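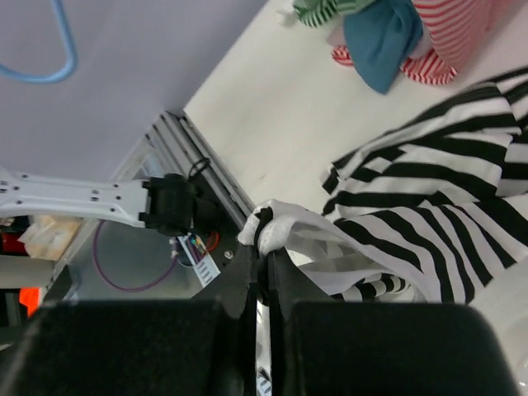 White cloth with a black-and-white striped garment.

Cidine Garment Steamer, Upright, 500 Series
Sold by Iredus

Overview
The Cidine 500 is an upright steamer for shops, hire wardrobes, alteration rooms and homes with a lot of hanging clothes. It has a separate floor-standing tank, a fabric-covered hose and a two-part pole. It is meant for taking creases out of finished garments. It will not set a sharp pleat or press a seam flat; for that work use an iron and a board.

Two versions are sold. The Estham has a fixed hanger and a single steam setting. The Han has a folding hanger with trouser clips and a steam dial on the base. The tank, heater, hose and head are the same on both, and all spare parts fit either version.

In the box
Base unit with tank
Pole, upper and lower sections
Hanger (fixed or folding, according to version)
Hose with steam head
Fabric brush, clip-on
Heat-resistant glove, one
Measuring jug
Instruction booklet

Specification
Pole height, fully raised: 133 cm
Warm-up from cold: 40 seconds
Base width: 30 cm
Steam settings: one (Estham), variable (Han)
Tank: removable, top filling
Low-water cut-off: yes
Castors: four, two with brakes
Plug: UK three-pin, fused

Setting up
Stand the base on a level floor. Push the lower pole into the socket until the collar clicks, then fit the upper section and close both clamps. Raise the pole before hanging anything on it. The hose must rise from the base to the head without a loop. Water that collects in a low point will be pushed out through the head as drips. If the hose gurgles, lift the head above shoulder height for a few seconds and let the water run back.

Fill the tank with cold water only. Scented water, starch and descaler must not be put in the tank during normal use. In hard-water districts a half-and-half mix of tap and deionised water will lengthen the time between descaling.

Use by fabric
Cotton and linen: head in light contact, slow downward strokes. Pull the hem taut with the gloved hand.
Cotton jersey: steam from the inside. Do not pull, as the knit may stretch while warm.
Wool: hold the head just clear of the surface. Leave to hang before wearing.
Polyester and blends: short passes, no contact. Test on an inside seam.
Silk: lowest setting on the Han. The Estham is not advised for silk.
Velvet: from the reverse only.
Waxed cotton, leather, suede and plastic-coated cloth: do not steam.

Striped and colour-blocked items should be checked for loose dye before first use. Dampen a hidden area, press a white cloth against it and look for transfer. If any colour comes off, wash the garment according to its label and test again. Keep light items off the hanger while dark ones are being steamed.

Care
Empty the tank after each session and leave the cap off until the inside has dried. Descale after every 30 fillings. Use the Iredus sachet or plain citric acid, run with the head pointed into a sink, and follow with one full tank of clean water. The brush may be washed by hand. The head must never be put under water.

Spare parts
Hose and head assembly
Tank cap with seal
Folding hanger (also fits the Estham)
Trouser clips, pair
Castor, braked or plain
Fabric brush
Glove

Hoses are supplied with both seals fitted. Older bases with the grey socket need the adaptor ring, sold separately. The colour of the socket can be seen by lifting out the tank.

Delivery
Orders placed before noon are sent the same working day. The pole is packed in two sections and the carton can be carried by one person. Spare parts go by letter post where size allows. Braked castors are out of stock until April; plain castors are available now.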